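Chapter 9
Knitwear and Outer Layers: Looking, Feeling and Folding

What you will meet in this chapter
Ribbing and what it does
Hems, straight and rounded
Sorting by weight before sorting by colour
Folding a garment that does not want to be folded
Words to know: rib, cuff, hem, nap, ease, set, drape

If you have worked your way through Chapter 8, you will by now be on good terms with shirts, pillowcases, tea towels and all the other flat, woven, well-behaved things that come off the line and lie down when they are told. I hope you enjoyed them, and I hope you took your time over the collars, which most people rush. We now come to clothes with rather more character. A jumper has no proper crease to guide you, and a loose dark top will slide about on the table while you are still deciding which way up it goes. Learners often tell us that this is the point in the course where they begin to feel clumsy again, and I should like to say at once that it passes, usually by the second practical.

Let us begin with the knitted cuff, partly because it is a lovely bit of engineering and partly because it is the first place a jumper goes wrong. Plain knitting stretches a fair amount, but it is slow to come back. Ribbing is made by setting columns of plain and purl stitches side by side, so that the fabric draws itself in like the bellows of an accordion and opens out when a hand goes through. When you push a sleeve up to the elbow, as we all do at the sink, the cuff bunches into bands and has to hold itself there. Do that every day for a winter and you will see the rib begin to wave at the edge. A gentle wash and a patient drying, with the cuff eased back into shape by the fingers, will bring a good deal of it back, though a cuff that has been tugged while soaking may never quite recover.

Hems deserve the same attention. A straight hem gives you a line to fold to. A rounded hem, of the sort found on long shirts and a great many loose tops, gives you nothing of the kind, and if you try to match the bottom edges you will end up with a crooked parcel and a bad temper. Match the side seams instead, let the curve fall where it likes, and turn it up inside the first fold. You will practise this in Activity 2, and it is worth doing on your own clothes at home as well, where there is no one waiting for the table.

Now a word about dark fabric. Charcoal, navy and black hide their creases from the eye until the light comes across them sideways, and then every ridge shows. For this reason we ask you to work near a window if you can, and to run the flat of your hand over the cloth before you fold, feeling for the ridges you might otherwise miss. Dark cloth also gathers fluff from whatever it is laid upon. If you are sorting on the floor, as many people do when there is a large wash to get through, spread a clean sheet first, particularly over carpet.

You will need very little for the practical work. The Bundex folding board mentioned in Chapter 2 is handy for children's clothes but too narrow for an adult jumper, so please put it away for now. A soft clothes brush is useful, and so is an Ongart drying rack or any other rack with a flat mesh shelf, on which knitwear can rest without hanging from its own shoulders. Those of you following the course at the Puvville centre will find both in the tall cupboard by the door. Bring something knitted and something loose and dark from home, in whatever state they happen to be. Old favourites teach far more than new things do.

Before you read on
Take the garment you are wearing on your top half. Find the hem and follow it all the way round with your thumb. Is it straight, rounded, or dipped at the back? Now push one sleeve up to the elbow, leave it there while you read the next section, and then pull it down again. Make a note in your workbook of how the cuff looks and whether it has kept its grip. We shall come back to these notes in section 9.2, when we talk about ease and set, so do keep them somewhere safe. 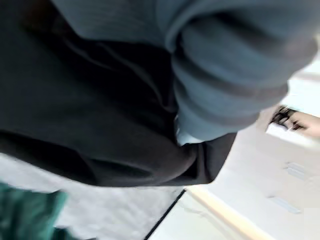
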